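How to Set Up a Small Sink So the Dishes Dry Themselves
13 January 2025
By Paiva

I washed dishes badly for years! Everything went into one soapy heap, came out into another heap on a towel, and the towel stayed damp until bedtime. In December I finally sorted out a routine for my double sink, and I like it so much that I want everyone with two basins to try it.

Start with an empty sink. Scrape the plates into the trash, stack them by size beside the big basin, and put the glasses in front where you'll reach them first. Check the strainer too - a clogged one will ruin your mood by the third plate.

Wash in the big basin. Glasses first, then silverware, then plates, and the greasy pans at the very end. I run a few inches of hot water with one squirt of soap and change it when it turns cloudy. Rinse each piece front and back under the faucet.

Now for my favorite part: lay your dish rack right across the smaller basin. The drips fall straight into the sink and you get your whole counter back! Measure the basin from rim to rim before you buy a rack (mine needed 12 inches, and I guessed wrong the first time). Roll-up racks are great if you still want to use that side for rinsing vegetables.

Set plates down one at a time with some air between them. If your rack is flat, lean them on edge against something heavy, or lay them face down and flip them once. Bowls go upside down with one rim propped up. 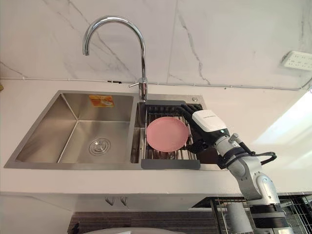 Torkell wrote in to say that a flat rack works fine for plates, but mugs trap steam on it, so tip them onto a spoon handle. I tried it last night and it's a lovely trick!

Give everything 21 minutes, then put away whatever is dry and wipe the rest with a clean cloth. Rinse the big basin, empty the strainer, and run the cloth along the back of the counter where splashes collect. Once a week the rack gets a proper scrub with baking soda - do the underside as well, it gets slimy faster than the top.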